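Gotum Camera Controller Review: Seven Evenings With the Wrist View

By Rhona Chisholm
May 21, 2024

I've been burned by virtual arm kits before, so I asked for a trial license before spending any of our own money on the Gotum controller. It costs $900 for a single seat. For that you get a simulated arm, two gripper models (called Zeron and Lacroix in the menus), a wrist camera, and a handful of furnished rooms to drive it all around in. The sales page says you can compare grippers "under home conditions." I wanted to know how much of a home there was.

Setup took most of the first evening. The installer wants its own folder, then complains that the folder isn't empty after it has put files there. Once past that, the arm loads quickly and the wrist camera comes up in its own window. You steer the view with the same controller that moves the arm, and there's a toggle to hold the camera still while the joints catch up. I used the toggle constantly.

My complaint with the camera is sharpness at the borders of things. Fabric and wood hold up fine. A blue seat cushion is plainly a cushion, and a spiky little houseplant has separate leaves. But where the wood floor meets the dark surface beyond it, you get stair steps, and if you plan to train anything on edges you'll want to look hard at that before you pay.
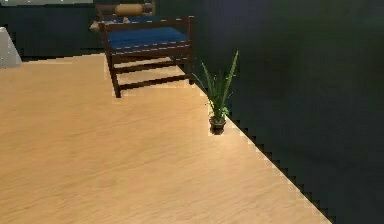 Prevent is the name Gotum gives its collision guard, and it's switched on from the start. I left it on for the first 100 runs and off for the next 100, using the same start positions. With the guard on, the arm stopped short of contact 7 times when I could find nothing near it. With the guard off I hit a chair leg 6 times, all of them my own fault. Make of that what you like. I'd take the false stops, but I'd want a log that tells me which joint set them off, and there isn't one. You get a red banner and a beep.

On to the grippers. Zeron is the two-finger model and Lacroix is the three-finger one. Lacroix looks better in the brochure. In use I found it slow to close, and its force readout jumps in coarse steps, so a light squeeze and a firm one can show the same number. Zeron closes smoothly and reports a steady value. For flat-sided blocks I never once wished for the third finger. For round things Lacroix did hold on a bit longer when I shook the wrist, though I wouldn't pay extra for the difference.

Quentin Collet, who shares my bench and likes this kit more than I do, thinks I'm being hard on Lacroix. He says the closing speed can be raised in a settings file. He's right, it can. The setting is also missing from the manual, and it goes back to the default each time you change rooms. He has written himself a script for that. I don't think a paying customer should have to.

The rooms themselves are a mixed bag. Lighting is the part I trust least. Walls can be very dark while a window view stays bright, and a depth estimate that behaves well over pale wood may have a rough time against a big plain wall with hardly any texture on it. Small objects are the other worry. Put something tiny on top of a cabinet-sized block, look at it from any distance, and good luck saying what it is.
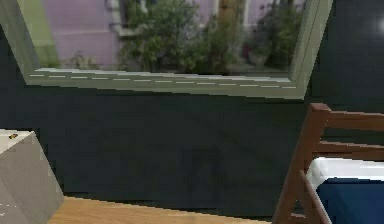
Camera presets save properly, and I'll give Gotum credit for that. You name a pose, close the program, and the pose is there next time to the same decimal place. Replays are good too. I could run a recorded path with Zeron, swap in Lacroix, and run the identical path again, and that made the gripper comparison much fairer than it would have been by hand.

Support answered one of my two emails. The reply said smoother edges are planned for a June update. I've heard that kind of thing from other vendors and I'm not scoring a product on it.

Should you buy it? If your work is mostly path planning and you need repeatable camera poses, the trial is worth your time. If you're choosing a real gripper based on what the simulated ones do, I wouldn't, at least until the force readout on Lacroix is fixed and Prevent keeps a log. Our bench is holding off for now. Quentin has asked for an extension on the trial, and he can have my seat.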